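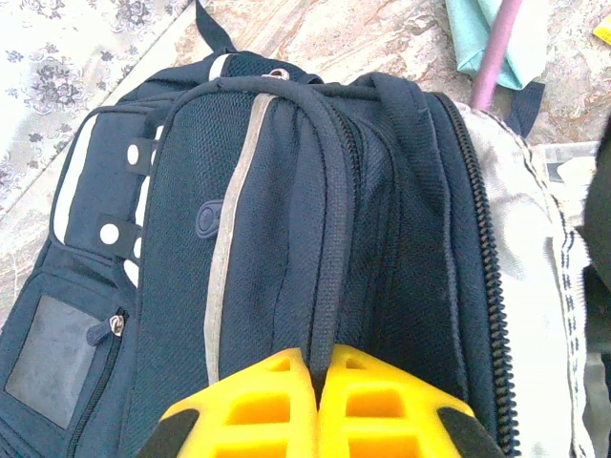

# Nokell Hand Kit 616

The Nokell Hand Kit 616 is a handheld gripper with a wrist camera for teaching tasks by hand. You hold it, do the job the way you want the robot to do it, and the kit saves the camera view and the finger opening together. The same fingers and camera bolt onto the arm, so the robot works with the view it was taught with.

It is made for soft and awkward goods: bags, straps, folded cloth, clothing. Pinching webbing on a backpack is a typical first task.

## Fingers

The fingers are yellow with an open lattice body and black rubbery pads at the outer corners. They flex a little when they close, which helps with thin items that lie flat against something else. Pads are sold in packs of 4. Replace them when the surface goes shiny.

Do not use the fingers on blades, hot parts or anything oily.

## Two ways to record

**By hand.** Hold the kit by the grip and squeeze the trigger to close the fingers. Recording starts and stops with the thumb button. No arm is needed, and you can record on a bench or on the floor.

**By remote control.** Mount the kit on the arm and plug the Clutament hand controller into the base unit. The arm follows your hand while the side switch is held down and stops when you let go. Use this mode when reach or joint limits matter, since hand recordings can include moves your arm can make and the robot's can't.

Both modes write the same file type and can be mixed in one task folder.

## Recording a task

1. Clear the last task from the base unit or start a new folder.
2. Close and open the fingers fully once to set the zero point.
3. Start with the item in view of the wrist camera.
4. Do the task at a steady pace. Pause briefly once you have a grip.
5. Release, back away and stop the recording.

Move the item between takes. Plan on some 20 takes for a simple pick, and more if the item changes shape when lifted.

## In the box

- Handheld grip with trigger and wrist camera
- One pair of fingers, pads fitted
- Arm mounting plate and screws
- Base unit with power supply
- Camera cable, 10 feet

The Clutament controller is sold separately. The older Grinik mounting plate does not fit this kit.

Orders placed after 13th November ship with the revised trigger spring.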